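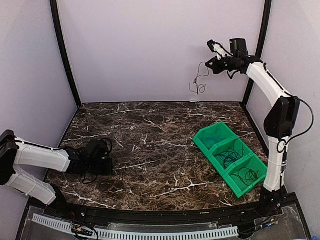
Teaching a robot to sort cables is mostly a software problem, and the hard part starts before an arm moves. Cables overlap, sag and hide their own ends. A program that finds boxes or cups easily will often see a bundle of black cords as one dark lump.

Plandbridge, a small firm that writes planning software for two-arm workcells, has spent the past year on that lump. Its system, Memton, splits the job in two. A perception step traces each cable as far as it can and marks the places where it loses the line. A planner then picks a grasp on a stretch it trusts – usually near the top of the pile – and decides which arm should go.

Early versions planned both arms together and took too long. The current one plans for one arm and treats the other as an obstacle until it is needed. Plans that took 200 milliseconds now take 54.

The training set holds 2,604 labeled grasps, many of them failures. Engineers replay these in a tool called Enari, which shows the planned path next to the one the arm took. Most of the gaps came from the arm's own wiring, which the model had left out.

The next release will add a rough model of that wiring. It is due in 14 weeks – later if the tests on three-compartment bins go badly.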